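Rules for robots at home, and why mine are short

Posted 14 Mar 2023

Been reading the draft code of practice again. 348 clauses. For a machine that tidies a sitting room. I'm all for standards, but who on earth is going to read it, let alone keep to it?

Start with light. Most rooms have one big window, and a robot working towards it gets glare all day. The draft gives glare half a sentence, in an annex.
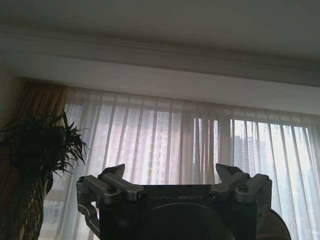 Then speed. Clause 11 sets one limit for the whole house, which is daft. Slow near people, slow near soft things, fine. Crossing a bare hallway? Let it get on. Nighat Qureshi made the same point at the Pirkdale meeting in February and got a polite nod, nothing more. Hunedico and Lashari both want the single limit becuase it's cheap to test. 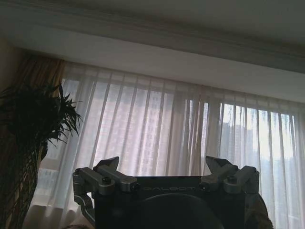 Should a home robot have to ask before it throws something away?
It should ask for anything with writing on it, anything that could hold liquid, and anything it hasn't been told is rubbish. The rest can go.

Clause 18 skips all that and talks about "waste items" as if they came labelled. They dont.

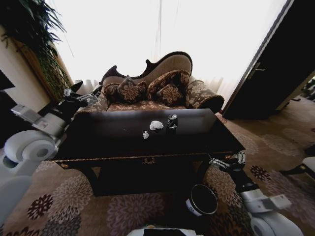

A scrap of paper might be a phone number. A can might be half full. My own rule at Dumside fits on a card: know what it is, know where it goes, otherwise leave it and tell someone. Stop when told. Log every drop.

Cut the draft to 2 pages. Put the tests at the back. Comments go in by post or email, and please do send some.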